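How I Oil and Look After a Butcher-Block Table

Posted by Brodie Merrick, 2025-05-12

I get more questions about the tabletop than about anything I put on it, so I'm finally writing down what I do. It's simple stuff and it takes an evening, plus a night of leaving it alone (the hard part, for me). I did my first one in January with a bottle of the wrong oil and had sticky elbows for weeks, so learn from that!

What you need

A bowl for the oil, a second bowl for dirty rags, a few lint-free cotton cloths, fine sandpaper, dish soap, and food-safe mineral oil. I buy the Cistetti one these days. Paewai makes a nice oil and wax blend too, but it costs more and I save it for cutting boards.

Step 1: Clear it off and look along the grain

Take everything off and get your eyes down low. You're looking for rings, dull patches and rough spots, and they show up much better from the side than from above. 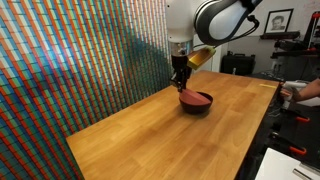 Color is the thing I go by more than anything. A block that's been fed well has a warm honey tone right across, like the long strips here under the dark red bowl, and a thirsty one goes pale and chalky wherever people work the most. If you have tape on the table, like my strip of yellow over near the edge, peel it up slowly and low to the surface before you clean. Old tape glue will fight the oil and you'll get a dull stripe.

Step 2: Wash and dry

Warm water, a drop of soap, wrung-out cloth. Don't flood it. Wipe with the grain, dry it with a towel right away, then leave it for roughly two hours. I've rushed this and the oil just sat there looking cloudy.

Step 3: Sand only where it's rough

I used to sand the whole top every time and it was a waste of a good afternoon. Now I run my palm over it and hit the spots that catch. Go with the strips, never across them, and keep the pressure light. Wipe up all the dust afterward - a barely damp cloth does it.

Step 4: Oil it

Pour a little oil in the bowl, dip the cloth, and work in long strokes from one end to the other. Do the edges and the end grain too, and give the end grain extra. Wait 20 minutes, wipe off whatever hasn't soaked in, and go again. I do 3 coats on a dry table and one on a table that's in decent shape. Leave it overnight before you put anything back. 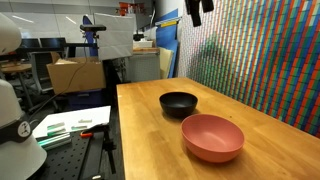 The black bowl and the pink one on the butcher block.

A few habits that help

Lift bowls, don't drag them. Gritty bottoms leave tiny scratches that you only notice when the light hits the shine, and then you can't stop noticing them. If a bowl has a rough foot, stick felt pads on it. I use the little Lidari ones, which come 100 to a sheet and last forever.

Wipe spills when they happen, especially tomato and coffee. For a water ring, rub in a bit of oil with the grain and check it the next day before you reach for the sandpaper.

And please lay your oily rags out flat to dry, outside if you can. Plain mineral oil is pretty tame, but some blends have drying oils in them and a balled-up rag can heat up and catch fire. Read the label on yours.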